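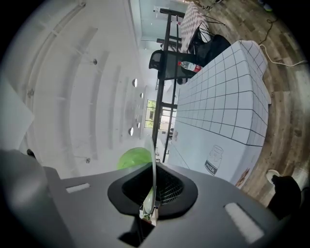

Intermittent grip loss on Zurkis hand-held, encoder reads closed

kestrel_b
Posted Friday, 9:40 am

We have a Zurkis hand-held gripper that reports the jaws as closed when they aren't. Firmware 2033. The width reading sits at zero for a second or two, then jumps back to the right value. It has done this on two units out of the same carton. The log shows no error code, only the flat section.

Already done: new cable, new USB port, factory calibration twice. The supply is steady under load. Any ideas before I send them back to Trudard?

ohmslaw
Sounds like the flex lead behind the jaw carriage. It gets pinched if the cover screws are overtightened. Open it up and look for a crease near the connector.

kestrel_b
Opened one. No crease that I can see. Continuity is good on all lines with the carriage at both ends of travel.

D. Tkachuk
Continuity at both ends tells you very little. Test it while the carriage is moving. We had one that was fine at each end and open in the middle third.

What does your log rate look like? If you are on the default 500 Hz with the Sullance logger, a dropped packet gets written as zero and not as missing. I would rule that out first.

kestrel_b
500 Hz, Sullance logger, yes. I'll set it to hold and flag and run it again.

ohmslaw
A logger fault wouldn't last two seconds. That's a thousand samples in a row. I still say hardware.

D. Tkachuk
It can if the buffer stalls. Ours was set to 3000 samples and it wrote the whole lot as zeros when the host got busy. Daryna here, by the way, I look after the Kan rigs.

souad_benj
Leaving the cause aside for a moment — what is reading that width value? If anything downstream treats zero as "jaws closed, object gone" and moves on it, you have a safety problem and the logger argument can wait.
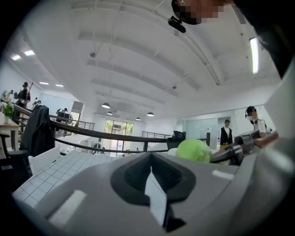
kestrel_b
The width value goes to the log and, on one bench, to the arm controller as well. So yes, Souad, it is used for motion. The arm waits for the gripper to report closed before it starts its retract. A false zero releases that wait early. We work close in, and the person in the headset is leaning toward the arm with a hand near the end of its reach, so an early retract is not something I want to find out about that way. I have pulled the width signal out of the interlock for now and the retract is on a manual button.

souad_benj
Good. Leave it out until you have a validity bit alongside the value. A position of zero and "no data" should never share a number.

ohmslaw
Bit over the top for a small arm at low speed, in my opinion. A manual button on every cycle will drive everyone mad.

souad_benj
Low speed is a setting. Settings get changed.

kestrel_b
Results. With hold and flag on, one unit shows flagged gaps that match the flat sections exactly, so Daryna was right about that one. Buffer was at 3000 here too. Dropped it to 500 and the gaps are gone over a full morning.

The other unit still reads zero with no flag raised. Moved the carriage slowly by hand with a meter on the lead and it goes open just past halfway.

ohmslaw
So, the flex lead.

D. Tkachuk
On that one, yes. Check the routing at the carriage clamp before you fit the new part or it will fail in the same spot.

kestrel_b
Replacement lead is ordered from Trudard. The manual button stays until the controller has the validity bit. Will post the part number when it arrives.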